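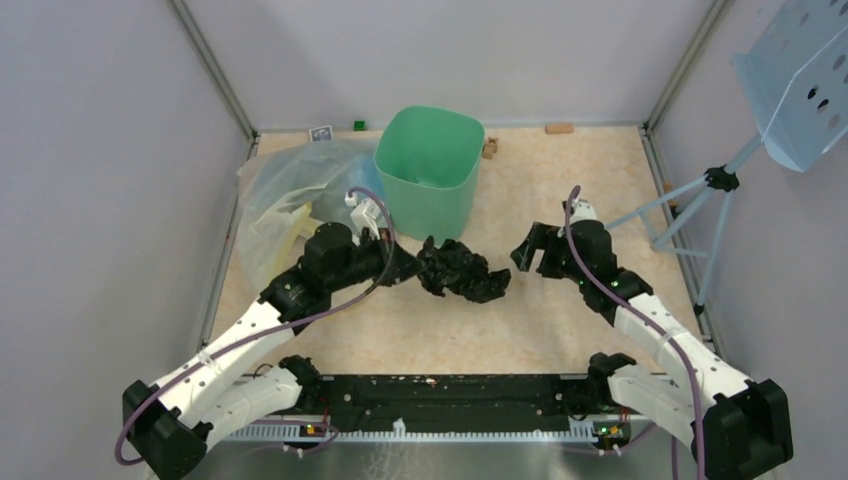
How I wash black cloths without ruining everything else

I get through a lot of black cloths, and for years I just chucked them in with the tea towels. Grey tea towels, fluff on everything. So now they get their own little wash in a bucket, and it's hardly any bother.

You'll need a plastic bucket (mine's from Gallardo, the squarish sort that pours nicely from the corner), a small squirt of washing-up liquid and a bag for the dirty ones.

1. Take the cloths outside and shake them hard. Crumbs and hair come off much better dry!

2. Half fill the bucket with cool water, add the liquid and swish it round before the cloths go in.

3. Leave them for 46 minutes. Yes, that's oddly exact — it's how long my radio serial lasts, and it works for me.

4. Squeeze, don't wring. Tip the water away and rinse until it runs clear. A new cloth can take five rinses, an old one more like three.

5. Pull each one flat while it's damp and hang it in the shade. If you leave it in a crumpled heap it dries stiff and smells a bit pondy.

Skip the fabric softener, by the way. My neighbour Estela swears by it, but her cloths just push the water about.

Once they're bone dry, fold them and put them back in the drawer.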